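## About Flamis

We're a small workshop on Peixoto Lane, and for longer than we care to admit we've been looking after one two-armed cell, which everybody here calls Bunach. Every July we strip both grippers, clean the fingers, check the cables and teach the arms their positions again, a job that takes 2 days if the kettle behaves! After that come the bowl and the bread roll, one arm to each, and plenty of patient watching.

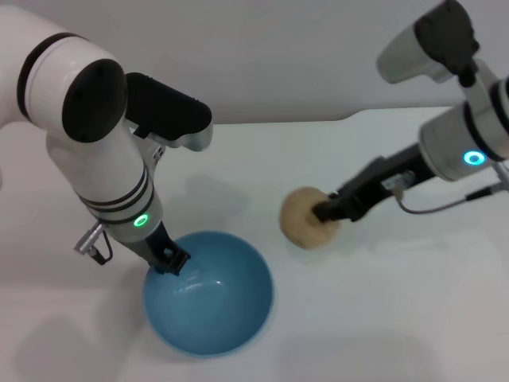

Clementina Godinho would like it known that the fingers need wiping far more often than once a year, and that crumbs get into everything. She's quite right, so we now do it every 190 cycles.

If you've a cell of your own that's drifting or dropping things, do come and see us (ring the bell marked Nenov, it's the same door).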